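Checking a Wrist Camera Before Collaborative Work Begins
Pireo Shared Workcell Guidance, Part 5
Issued by the Briltmont Office of Workshop Practice
Revision of 2 March 2021

Purpose

This page sets out the procedure for checking a camera mounted at the wrist of a robot arm before the arm is released for shared work. It applies to all Pireo workcells at the Benavides and Utach sites. It is written for cell operators and shift leads. No programming knowledge is required.

The procedure covers inspection of the camera, the confirmation of a live picture, the response to a picture that cannot be used, and the record to be kept. It does not cover guarding, speed limits or emergency stops. Those subjects are addressed in Parts 2 and 3, which must be completed first.

Who may carry out the check

The check may be carried out by any operator who holds a current cell authorization. A trainee may carry it out under direct supervision, in which case both persons sign the record. Visiting contractors may not carry it out on behalf of the site, even where they installed the equipment.

When the check is required

Complete the check:

At the start of each shift.
After the camera, its bracket or its cable has been touched for any purpose.
After a collision stop or an emergency stop.
After the cell has been idle for more than 40 hours.

A check completed by the outgoing shift does not count for the incoming shift.

Before you start

Place the cell in manual mode and take possession of the teach pendant. Keep the pendant in your hand until the check is finished. If a second person is present, agree aloud which of you controls the arm. Control does not pass between persons during the check unless the check is stopped and started again.

You will need the approved lens cloth, the cell logbook and the printed reference sheet for your cell. Sleeves, paper towels and shop rags must not be used on the lens. Solvents must not be used on any part of the camera.

Step 1. Inspect the mounting

Move the arm to its service position at reduced speed. Remove drive power. Examine the bracket and confirm that both retaining screws are seated and that the paint marks across them still line up. Follow the cable by hand from the connector to the first clamp. There should be a gentle loop at the wrist, with enough slack for full rotation.

Do not tighten a loose screw and carry on. A bracket that has moved has also changed the position of the camera in relation to the gripper, and the cell must be recalibrated under Part 7.

Step 2. Inspect and clean the lens

Look at the lens from the side as well as from the front, as a thin film is often easier to see at an angle. Wipe once from the center outward with a clean section of the cloth. Fold the cloth and wipe again if needed. A scratch that can be felt with the cloth is grounds for replacement.

Step 3. Confirm the live picture

Restore drive power and open the camera view on the cell display. Confirm that the clock in the corner of the display is advancing. A frozen picture can look entirely normal, and the clock is the quickest means of telling the two apart.

Next, bring the arm to the first viewing position listed on the reference sheet and compare the view with the sheet. The outline of the fixture should fall within the printed border. Small differences in brightness are acceptable. A difference in position is not.

Step 4. Decide whether the picture can be relied upon

A picture is fit for use when the operator can identify, without guesswork, the part to be handled and enough of its surroundings to judge where it lies. Both conditions must be met. A view filled by a single surface, with no edge or boundary in it, meets neither of them, however steady the signal may be. The same applies to a view in which the color is strong but nothing can be placed.
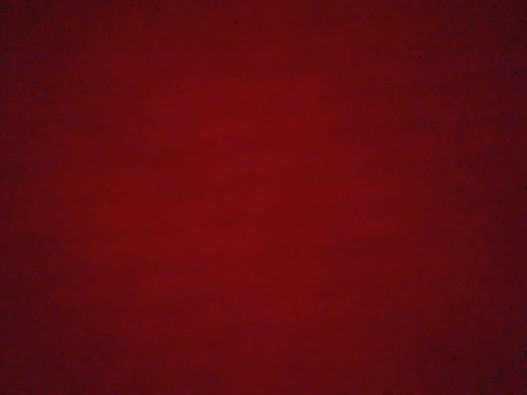 The operator should then ask a second question, which is whether the control system will treat the picture in the same way. Some detection routines return a result for any input they are given. A result on the display is therefore not evidence that the camera can see the work. Where the routine reports a confidence score, the score is to be read alongside the picture and never in place of it.

Specks, dark corners and uneven color call for judgment. Any of them may come from the lens, from the sensor, from the lighting or from the surface in view. Do not attempt to settle the cause by looking at one picture. Move the arm a short distance at reduced speed and observe. A mark that stays in the same place on the display as the view changes belongs to the camera. A mark that travels with the view belongs to whatever the camera is looking at.

If the view does not change when the arm moves, stop. Check the clock again, then treat the camera as failed.

Step 5. Respond to an unusable picture

Where the picture cannot be relied upon, the following order applies.

Stop the arm and leave the cell in manual mode.
Retract the arm along the path by which it arrived. Do not choose a new path on the basis of the camera view.
Repeat Steps 2 and 3 once.
If the picture is still unusable, remove drive power, hang the amber tag on the pendant hook and inform the shift lead.

One repeat is permitted. Operators have sometimes cleaned and restarted the same camera several times in a shift in order to keep a job moving, and this practice is to cease. A fault that clears after the single repeat is still recorded as a fault.

The cell may not be run with the camera disabled unless a written variation has been granted. Requests are made to Tamsin Pettigrew at the Benavides site or Oľga Bartoš at Utach. A verbal agreement has no standing, including in cases where the variation form is known to be on its way.

Step 6. Test the loss-of-vision response

This step is carried out at the start of shift only. With the arm in manual mode and at the second viewing position, select Vision Interrupt from the service menu. The arm must hold its position and the display must show code 132. Clear the code and confirm that the arm does not resume movement until the enable switch has been released and pressed again.

If the arm resumes by itself, remove drive power and tag the cell. This is a reportable event at both sites.

Please note that covering the lens by hand is not an accepted form of this test. It places the hand within reach of the gripper, and on older controllers it does not trigger the response at all.

Step 7. Complete the record

Enter the result in the cell logbook before switching to automatic mode. Each entry must give the time, the cell number, the name of the operator and the outcome of each step. Write "fit for use" or "not fit for use" in full. Ticks and initials alone are not accepted.

Where the picture was found unfit, save a still from the display and note its file number in the entry. Stills must be kept as captured. They are not to be cropped, brightened or sharpened, even where this would make the fault easier to see. A person reviewing the fault needs the same view the operator had.

Form 586 is used for any fault that leads to an amber tag. The completed form goes to the shift lead, who retains one copy in the cell folder.

Supervision and review

Shift leads are to observe one full check by each operator every quarter. The purpose is to confirm that the procedure can be followed as written in the time available. Where it cannot, the shift lead should say so in writing, and the wording or the schedule will be looked at.

The reference sheets are reissued each July. A sheet from an earlier year is withdrawn on the day its replacement arrives, and should be removed from the cell on that day. Sheets must also be replaced whenever a fixture, a lamp or a camera is changed – a sheet that shows the old lamp position will make a sound camera appear faulty.

Related parts

Part 2, Guarding and access
Part 3, Speed, stopping distance and emergency stops
Part 7, Recalibration after mechanical disturbance
Part 9, Written variations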